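Wooden train track pieces won't stay together, what am I doing wrong?

Asked by tulberg_mom, August 16, 2024

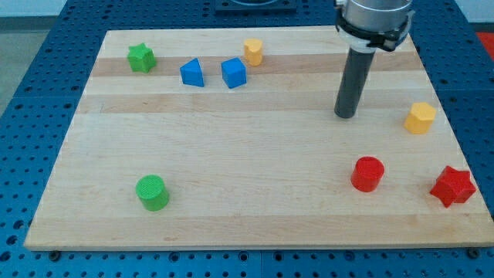
We bought a used set of wooden train track for my son at a yard sale. It came in two bins with no box, so I don't know who made it. We already had a starter set from Stukwood, and I figured it would all fit together because everyone says wooden track is wooden track.

Some of it does fit. But a lot of the yard sale pieces either won't go into the Stukwood ones at all, or they go in and then slide right back out when a train goes over them. The curves are the worst. He is three and gets very upset when the loop comes apart. I've tried pushing harder, and I cracked the end of one straight piece doing that, so I stopped.

Is there a way to fix this, or should I just keep the two sets separate? I'd like to avoid gluing anything because he changes the layout every day. We play on low carpet, if that matters.

Ivars Venckus

You can fix most of it. There are two different problems, so sort the pieces first. Take one good Stukwood straight and try every used piece against both ends of it. Make a pile for too tight and a pile for too loose.

For the tight ones, wrap a bit of 120 grit sandpaper around a pencil and sand the inside of the slot, not the peg. Do a few strokes and test again. It is easy to take off too much. Wipe off the dust before he plays with them.

For the loose ones, look at the peg. If it is a wooden peg on a thin neck, check that it isn't wobbling where it goes into the track. A wobbly peg can be pulled out and set again with a drop of wood glue. You are only gluing the peg into its own piece, so he can still change the layout. Let it dry overnight and pull on it hard before you give it back, since a loose peg is small enough to choke on.

If the pegs are plastic and just too small for the slot, I wouldn't bother. Use those pieces at the ends of a siding where nothing pulls on them.

I did a bin of 56 pieces for my nephew and it took one evening. I threw away two that were split. Throw yours away too if the crack runs into the slot — it will only get longer.

Prendara88

Carpet is your problem. We had the same thing and put the track on a big piece of hardboard, and it stopped coming apart. The pieces sink at different heights on carpet and the pegs lift out. Ours slides under the couch when he's done. I never sanded anything.

Toom

just get all new track, used is never worth it. we paid over 20 dollars for a used bag and half of it was junk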